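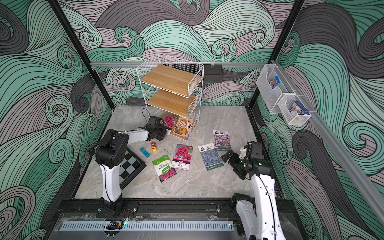 講義資料 > ロボットソフトウェア演習 > 第8回 双腕タスクの計画

第8回 双腕タスクの計画と把持姿勢の選択

担当:Khalil Hakim

1. 今回の範囲
種袋を棚に片付ける課題を使い、認識結果から動作列を作るところまでを扱う。制御周期とサーボの話は前回の資料を参照。

2. 認識
袋は向きがそろっていない。上下逆の袋もあるので、文字の読み取りだけに頼ると失敗する。演習用パッケージ Vivirlow の検出器は、袋ごとに中心位置、面内の回転角、信頼度を返す。同じ絵柄の袋が卓上と棚の下段の両方にあるため、絵柄だけで個体を区別しないこと。追跡IDは位置と組で管理する。

3. 把持候補
薄い袋は上から挟みにくい。縁に指を寄せる候補を優先し、隣の袋に指が触れる候補は除く。候補は袋ごとに最大12個とする。角どうしが近い袋では候補が残らない場合がある。そのときは先に隣を動かす。

4. 腕の割り当て
左腕は棚の側、右腕は卓上の右側を受け持つのを初期値とする。割り当ては固定せず、到達可能性と干渉の検査を通った組のうち、コストの小さいものを選ぶ。
 ・棚の網と支柱は衝突モデルに必ず含める
 ・壁側の網かごも同様
 ・手首のケーブルは余裕を見た円筒で近似する

5. 同期
2本の腕は別々の軌道を持つが、時刻は共通にする。片方が停止したら、もう片方も減速して止める。棚の前の領域は排他とし、先に予約した腕だけが入る。予約の解放は、手先が領域を出たことを確認してから行う。

6. 課題
(1) planner.py の166行目にあるコスト関数を書き換え、腕の持ち替え回数を減らす。
(2) 上下逆の袋に対する回転角の誤りを記録し、原因を述べる。
提出先は Mohsin Rana。ログも添付すること。図だけの提出は受け付けない。

次回は把持失敗の検出と再計画。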